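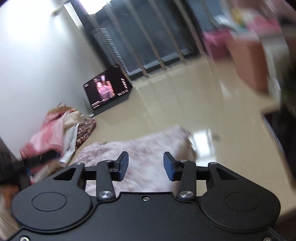

Renata Wysocka objetó al borrador de este tema que el término «brillo» se usa en él con dos sentidos, el de magnitud medida con brillómetro y el de impresión visual del observador, y que el alumno los confunde ya en la primera práctica. La objeción se acepta. En lo que sigue, «brillo especular» designa la magnitud instrumental y «lustre» la impresión visual.

Tema 4. Brillo especular y textura en superficies de interior

4.1. Reflexión especular y difusa

La luz que incide sobre un material opaco se reparte entre una componente reflejada en la primera superficie y otra que penetra, se dispersa en el interior y vuelve a salir en parte. La primera conserva la dirección especular si la superficie es lisa a la escala de la longitud de onda. La segunda sale en un abanico amplio de direcciones y transporta la información de color.

En los dieléctricos (vidriados, barnices, polímeros, fibras) la componente de primera superficie apenas está coloreada. Un esmalte beige y uno negro con el mismo índice de refracción y el mismo acabado reflejan igual en la dirección especular. La diferencia visual procede de la componente difusa, que en el negro es casi nula y deja el reflejo con mayor contraste.

La reflectancia de Fresnel a incidencia normal, para un dieléctrico en aire, es

R = ((n − 1) / (n + 1))²

Para n = 1,567, valor del vidrio negro de referencia, R = 0,049. Al pasar a 60° la reflectancia en luz no polarizada sube a 0,100. Por este motivo una misma superficie parece más reflectante vista en rasante.

4.2. Criterio de rugosidad

Según el criterio de Rayleigh, una superficie se comporta como ópticamente lisa si la altura h de sus irregularidades cumple

h < λ / (8 cos θ)

donde θ es el ángulo de incidencia medido desde la normal. Para λ = 400 nm:

θ = 0°: h < 50 nm
θ = 60°: h < 100 nm
θ = 85°: h < 574 nm

El límite se relaja con el ángulo. Una pintura mate puede mostrar reflejo apreciable a 85° y ninguno a 20°.

4.3. Geometrías de medida

60°: geometría general. Se mide siempre en primer lugar.
20°: superficies de brillo alto, con lectura a 60° superior a 70 unidades.
85°: superficies de brillo bajo, con lectura a 60° inferior a 10 unidades.

La escala asigna 100 unidades al vidrio negro pulido de referencia en cada geometría. No es un porcentaje de luz reflejada, error habitual en los informes. Los metales pulidos superan ampliamente las 100 unidades a causa de su mayor reflectancia.

El brillómetro exige muestra plana. Una curvatura ligera desvía el haz fuera de la rendija del receptor y la lectura cae sin que el acabado haya cambiado.

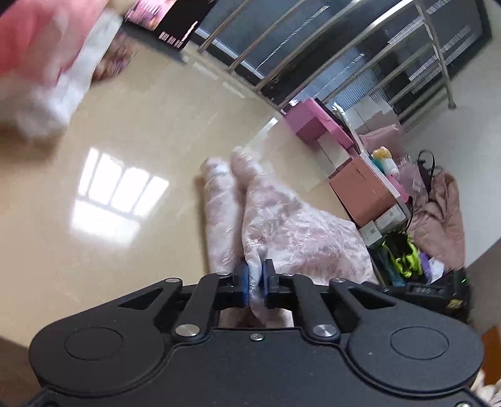 4.4. La textura macroscópica altera el lustre aunque el acabado microscópico se mantenga constante. En una superficie plana todas las normales coinciden y la fuente produce una sola imagen reflejada, más o menos nítida. En una superficie plegada las normales varían de punto a punto, y solo devuelven luz al observador las zonas orientadas según la bisectriz entre fuente y ojo. Compárense el suelo beige pulido y la prenda arrugada, blanca y rosa pálido: ambos son brillantes, pero la prenda obliga a tratar cada arruga como un reflector con orientación propia. El jaspeado introduce además una variación de la componente difusa que debe separarse del reflejo antes de cualquier estimación.

En tejidos, por tanto, la lectura a 60° carece de valor si no se indican la tensión de la muestra, la dirección de urdimbre y el soporte. Se recomienda medida goniofotométrica.

4.5. Práctica

Material: placas Celldale de vidriado transparente, tejido satinado Sundero, papel abrasivo de grano 2000, brillómetro de tres ángulos.

Calibrar con el patrón y anotar la temperatura de la sala. Medir cada placa a 60° en dos direcciones perpendiculares. Elegir la segunda geometría según 4.3. Lijar en húmedo media placa, secar y repetir. Montar el tejido en bastidor, medir tenso y después con un pliegue central.

El informe incluirá las lecturas individuales, además de la media. La plantilla está en el depósito de la asignatura con la signatura 3778. Dudas sobre el montaje del bastidor: Henryk Kubiak, despacho 26.

Lectura para el tema 5: apuntes Gajewski, capítulo de velo y nitidez de imagen, hasta la definición de ángulo de aceptancia.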